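Rella bench build – section 4: arms, cables, first hang test

Do section 3 first. Power OFF until step 5.

1. Bolt both arm bases to the black rail at the front edge. Finger tight, then square them up, then tighten for real.

2. Run the purple cable along each arm. Leave slack, more than you think. Loop has to clear the elbow at full reach.

CAUTION – no zip ties across a joint. Pulled a connector clean off that way in October.

3. Short red and orange wires at the base go down to the cable tray. Dont pinch them under the rail.

4. Set the drying rack to the right, basket to the left. Hang one cloth, clips on top. Socks are fine too.

5. Power on. Wait for the green light on each arm. No light, stop, go back to step 3.
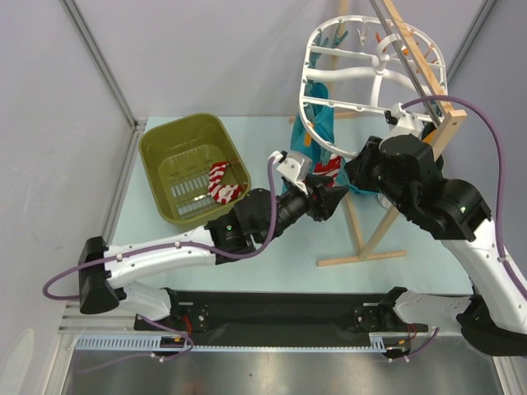 6. Load the Drindel profile, speed 2. Jog the grippers in slow, one arm at a time. Close on the cloth, not on the clips.

Note: if the rack tips, lower the grip force before you move teh rack. Up to 9 tries is normal for a first cloth.

7. Hand on the stop button the whole time. Save the pose as 366, thats what section 5 loads.

Stuck? Ask Tyson Sawatzky at the Perstead shop.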